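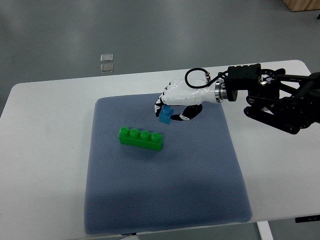

Skip to content
Home Talks Build Log Workshop Nights Contact
Search this site Search No results yet, start typing

Speaker notes: Teaching Bruna to Pick Up a Brick
Ketill Thoroddsen, Rodia shared workshop, October 2019

(Notes to myself in brackets. If you are reading these afterward, you're welcome to those too.)

OPENING

Good evening, everybody, and thank you for coming out. I know the chairs are hard and the coffee is what it is. Find a spot where you can see the bench, and if you can't, come and stand along the side – I don't mind people moving about while I talk, I do it myself.

My name is Ketill. I've been a member at Rodia long enough to have broken the door code panel once and fixed it twice. Before that I built furniture, and before that I repaired sewing machines, and I mention this so you know that I came to robotics without any schooling in it. I'm a person who likes a mechanism. If you've ever taken the back off something to see what was moving in there, then you have all the qualifications I had.

Tonight I want to talk about Bruna, my arm and hand, and about one very small job: picking up a toy brick and putting it down on another one. My granddaughter could do it before she could say "brick." I've been at it since April.

[Pause here. Let them look at the hand. People always want to look at the hand.]

THE ARM

Let me start with the arm, and then you'll be patient with me about the rest.

It's black, it's boxy, and it looks like a lot of shoeboxes that have been introduced to each other. Every one of those boxes is an actuator housing, so there's a motor in there, a gearbox, and a little board that reports back where the joint thinks it is. I say "thinks" on purpose. I'll come back to that.

Between the housings you've got the linkage bars, with round bolts at the pivots. I lost a good part of the spring to those bolts. If you tighten them the way a furniture maker tightens a bolt, the joint binds and the motor has to fight its own arm. If you leave them a hair loose, the arm moves beautifully and then wobbles when it stops. What I do now is snug the bolt down, swing the bar by hand, back the bolt off until the bar swings freely, and put a paint mark across the head so I can see later if it has crept. Please use a paint mark. It costs nothing, and you'll thank yourself the first time something goes crooked.

[Show the marked bolt from the spares tin. Pass it around. GET IT BACK.]

The motion software I'm running is called Cluveo. It's a little project a few of us here keep going between us, and if you ask me about it at the break I'll talk until they turn the lights off. For now all you need to know is that I tell it where I'd like the hand to be, and it works out what each joint has to do to get it there.

THE WRIST

Now, the wrist. There's a shiny metal ring where the hand meets the arm, and that ring is the piece I'm proudest of and also the one I made the most times.

The first version was printed plastic. It held just fine for days on end, and then one afternoon the hand bumped the edge of the table and the whole thing let go, and I caught the hand in my lap like a dropped sandwich. The second was metal, but I'd drilled the holes by eye (I know, I know). It went on a couple of degrees off, and I spent a week blaming the software for a crooked hand. The version on there now was turned on the big lathe in the back, with Vestergaard standing over me making small disappointed noises. For those who are new, Vestergaard is what we call the lathe. You'll understand when you hear it.

Then there's the cable. You'll notice it goes up from the wrist in a loop before it comes down to its fitting. I've been asked if I ran out of clips. The loop is there so the wrist can turn without pulling on the connector. My early cable was flat and tidy and gorgeous, and it pulled itself out of the socket every time Bruna turned her hand over. So leave slack, more than looks right, and then check that the slack can't catch on anything at the far end of the travel.

THE HAND

The white parts are the shell and the finger segments, and the black parts are the joints. The thumb went the other way, mostly black with a bit of white on it, and sits opposite the fingers so it can come in underneath the palm.

I'd like to say a few words in praise of the thumb. When I began, I thought the fingers would be the trouble, there being more of them. They curl, they uncurl, they mostly do as they're told. The thumb decides everything. If it comes in too early it knocks the brick away before the fingers have got there. If it comes in late, the fingers have already swept the brick along and you're closing on air. For the small bricks I bring the fingers most of the way in, stop, bring the thumb under until the motor current rises just a touch, and then close both together, slowly. Write down the order, even if you forget the rest of what I say tonight: fingers near, thumb touch, close together.

[Demonstrate with own hand and a brick from my pocket. Do it slowly, they'll laugh, that's fine.]

THE TABLE AND THE MAT

I want to spend a while on this part, although it's the least glamorous part of the talk.

I started out on the bare table. It's a nice white table with a smooth top, and a plastic brick on a smooth top is a hockey puck. Any little touch from a fingertip and off it goes. I chased bricks all over this floor. I also found that when the hand came down a fraction too low, the fingertips met a hard surface and something had to give, and it was usually something I'd printed the night before.

So now there's a mat, gray-blue, with a bit of padding to it and a fine dotted texture. Three good things came of it straight away. The bricks stopped skating. The hand could come down a little low and be forgiven. And the noise dropped, and I can't tell you how much better a person thinks when he isn't listening to plastic clattering.

A soft mat has its price, though, and I'd be a poor teacher if I hid it. A brick doesn't sit perfectly level on padding. Have a look at how the green one lies, on its side and tilted along its length, with one end higher up the mat than the other. If you've written down that a brick is always flat and square to the table, you'll be wrong nearly every time. I had to teach the software to look first and then match the hand to whatever angle it found, and that one change helped more than all of my fiddling with motor settings put together.

The two bricks I use most are the long green one with the four studs in a row and the little blue one with a single stud. I chose the big toy kind because they're forgiving to hold and you can see them from the back row. The blue one is much the harder of the pair. There's so little of it that the fingers get in each other's way, and once the hand has closed, it hides most of what it's holding.

Which brings me back to the joints and what they think. With a brick that small, being off by the thickness of a fingernail matters. Each joint can be just slightly wrong about where it is, and the errors add up as you go along the arm. So I do a homing routine before every session, where each joint goes gently to its stop and starts its count from there. When I skip it because I'm in a hurry, I pay for it.

THE TALLY

I keep a notebook. You ought to keep a notebook.

Since April I've logged 3,967 attempts at picking up a brick from the mat. An attempt counts when the hand starts down, whatever happens next. Of those, 1,099 were with the small blue brick, and on that brick I have 655 clean lifts, meaning it came up off the mat and stayed in the hand until I told the hand to let go.

[Leave them time to do the sum. Someone always does the sum.]

I've been told that isn't very good, and I've been told it's wonderful, and I think both people were being kind. What pleases me is where the clean ones sit in the notebook. The early pages are mostly crosses. There are whole pages from the summer with one lonely check mark. The later pages look a good deal more cheerful.

I write down the failures in words too – "slid off thumb," "closed early," "brick on edge of mat" – and when the same words turn up again and again, I know what I'm doing with my weekend. "Slid off thumb" is how I came to glue a scrap of rubber glove to the thumb tip, back in the summer. It peeled. I tried a better glue. It peeled more slowly.

PUTTING IT DOWN

Stacking is where I am now, and I'm not going to pretend it's finished. Lifting asks the hand to be firm. Placing asks it to let go politely, which is a different skill in robots as it is in people. If the thumb and fingers don't open evenly, whoever moves first gives the brick a push on the way out.

And you remember that the mat gives. Press a brick down onto another one lying on a soft mat and the bottom one sinks and tips instead of holding still to be pressed on. My next try is a thin stiff board under the cover, so the top stays grippy but there's something solid beneath it. If any of you have done upholstery and have opinions on this, please find me at the break. I mean that.

IF YOU WANT TO START

Start with one finger and a thumb. Get them to hold something, anything, a cork. Put a switch that cuts the power where your other hand can reach it without looking, and test it before you need it. Keep the table clear out to the farthest point the arm can swing, and keep your coffee on a different table altogether.

Our robotics bench is open on workshop nights and you don't need to be a member to come and try. I'll be there, very likely on my knees looking for a washer.

[Questions. Repeat each one out loud so the back can hear. Ask for the paint-marked bolt again.]

We use cookies to remember your settings and count visits. Accept Manage choices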